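Eltville Tabletop: Bowls and Containers Data Card

Version date: 2018-08-24

Eltville Tabletop is a collection of images and short annotations of small household vessels on a wooden table: bowls, open containers, planters and saucers.

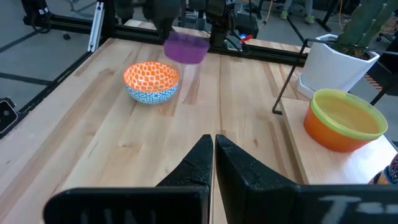

The collection was put together for work on household object categories, mainly the question of where one kind of vessel stops and another starts. It covers 52 objects and contains 800 annotated images. Of these, 658 are in the main split. The rest are held out.

Contents

images/ — color images, one folder per arrangement
labels/ — one plain text file per image, same base name
objects.csv — one row per object, with category, material, main color and pattern
arrangements.csv — one row per arrangement, with the object IDs used
splits/ — main.txt and heldout.txt
CHANGES — notes on corrected labels

Object categories

bowl: open vessel, wider than it is tall, no handle. Ceramic and plastic bowls share this category and are told apart by the material field.
container: open or lidded vessel that does not fit under bowl or planter. The contents, if any, are not labeled as a separate object.
planter: pot holding a plant. The plant is labeled separately under plant.
saucer: shallow dish under a planter or cup. Labeled even when only its rim shows.
plant: any living or artificial plant. The two are not distinguished.
surface: table, shelf or raised platform on which objects stand.

Color and pattern fields

Bowls with different colors inside and outside have two entries, color_in and color_out. For a patterned bowl, the ground color comes first and the pattern color second. A lattice or diamond pattern is entered as "lattice"; other repeating shapes are entered as "geometric". Where a rim has its own color, it goes in color_rim. Translucent plastic is marked translucent=1, and the color given is that of the plastic, whatever shows through it.

Surfaces

The table is butcher block with visible grain and darker streaks. The streaks are part of the wood and are not labeled as stains. Objects on a raised shelf have level=2; objects on the main tabletop have level=1. Objects not resting on any surface have level=0. Reflections on the tabletop are never labeled.

Arrangements

Objects were placed by hand before each session. Large plants were kept toward the sides to leave the middle of the table open. Bowls appear singly, side by side and nested. Nested bowls get one box each, and the inner bowl carries the ID of the outer one in the field inside_of.

Known problems

— Pale liquids and pale inserts are hard to tell apart. The contents field reads "unclear" in such cases and should not be used as ground truth.
— Boxes for moving objects are loose by a few pixels.
— Tall plants often extend past the image border. Their boxes stop at the border and have truncated=1.
— Thin rods and wire stands have no category. They are left unlabeled even where they pass in front of a labeled object.
— The Stustus release used "pot" for both planters and cooking pots. Files converted from it in January were checked against objects.csv, but the old term remains in some comments.

Related files

The Irkier script reads labels/ and writes a single table. The Yu format is also supported, without the inside_of field.

Label corrections should give the image name, the object ID and the proposed value. Accepted corrections are listed in CHANGES under the next version.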